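Last updated: Thu 18 January
Reading time: 3 min

4.2 Repair and replacement in the sampled offices

The survey covered 231 desktop computers in four small towns: Zasar, Zomine, Figueroa and Bultent. We asked each office how old its machines were, who looked after them, and what was done the last time one stopped working. Offices that leased their equipment were left out of this part of the analysis.

Tower cases made up most of the sample. Respondents described them as easy to open and hard to store. In Zasar, several offices kept retired towers for parts – mainly memory and power supplies – and reused them for up to 18 months after the machine itself had been written off.

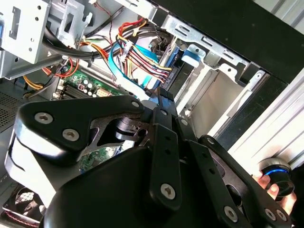 Figure 3. Open desktop computer case.

The decision to repair depended less on price than we expected. Offices with a local repair shop sent in machines that were worth very little, while offices without one replaced newer machines after a single fault. Figueroa had no shop at the time of the survey, and its replacement rate was the highest of the four towns. Cosmin Buzatu reported a similar pattern for printers in an earlier study of the same area, though his sample was smaller and did not include schools.

Power supply faults were the most common reason given for a visit to the shop. They accounted for 53 of the recorded repairs. Staff often could not name the part that had failed, so we used the wording on the shop invoice where one had been kept.

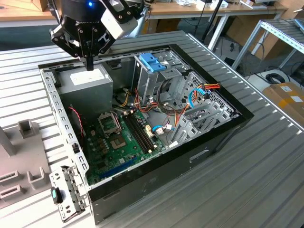

Invoices were missing for most of the older jobs in Zomine, and we coded those as "cause unknown." This probably lowers the count for that town. Bultent was the opposite case: one shop handled nearly all the work and kept full records from August onward. We return to the effect of missing records in Section 5, where the two towns are compared with and without the unknown cases.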